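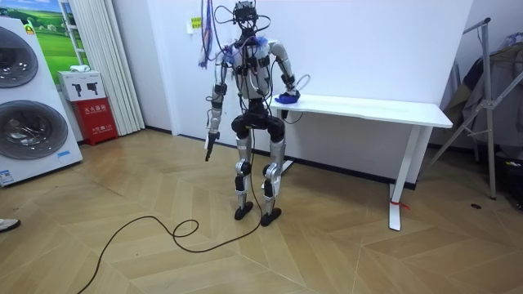
Benedetta Pellegrini writes that the gaps in her oak floor open every winter and close again by May, and asks whether she should fill them before the holidays or leave them alone.

Seasonal gaps in wood floors
December - Lunard Flooring Newsletter, technical desk

Leave them alone, at least until the readings have been checked. A gap that opens in the heating season and closes without help is normal movement. Wood gives up moisture to dry air and shrinks across the grain. Change along the grain is small enough to ignore in most rooms. In a strip floor all the boards run the same way, so the movement adds up in one direction and shows as long parallel lines. In a herringbone floor the blocks meet at right angles and the movement is split between two directions, which gives shorter and narrower gaps, often at the ends of the blocks first.

Filling in winter causes trouble later. Hard filler sets in a joint that is at its widest. When the boards swell again, the filler is either crushed and pushed out or it holds the edges apart and passes the pressure to the next joint. On a glued floor that pressure goes into the adhesive. If a gap has to be filled for appearance, do it in late summer, after the floor has had several weeks to take up moisture, and fill only what is still open.

Measure before deciding anything. Put a hygrometer at floor level, away from registers and outside doors, and write down the reading morning and evening for two weeks. Two cheap meters side by side will usually disagree. The Avedel and Marras units on our bench read 46 and 44 percent in the same closed box, and either one is good enough for this purpose. The trend matters more than the last digit. If the meter has a min/max memory, reset it at the start and read it at the end as well.

A house that stays between 35 and 55 percent all year will still show some movement. Below 30 percent for weeks at a time, expect gaps in solid wood and possible surface checks in engineered boards. A portable humidifier can hold one closed room. It will not hold an open plan of 3,000 square feet, whatever setting it is left on, and that job calls for a unit on the supply duct with its own control. Watch the windows once it is running - condensation on the glass means the setting is too high for the outdoor temperature.

Some gaps are not seasonal. Call the installer if a gap stays open through August, if one joint is much wider than those beside it, or if the boards on either side sound hollow when tapped. A single wide joint often means that several boards have been bonded together by finish running into the seams and are now moving as one panel. Recoating does not fix this and may make it worse.

For cleaning, use a vacuum with a brush head and a cloth that is barely damp. Steam should be kept off wood floors in every season. Grit in open joints should come out before spring, when the boards start to close on it.

Related items
Reading a pin meter on engineered boards
Nenon hardwax oil: recoat intervals
Felt pads, casters and chair mats
Acclimating stock in an unheated house

Contact the technical desk | © Lunard Flooring | Back to top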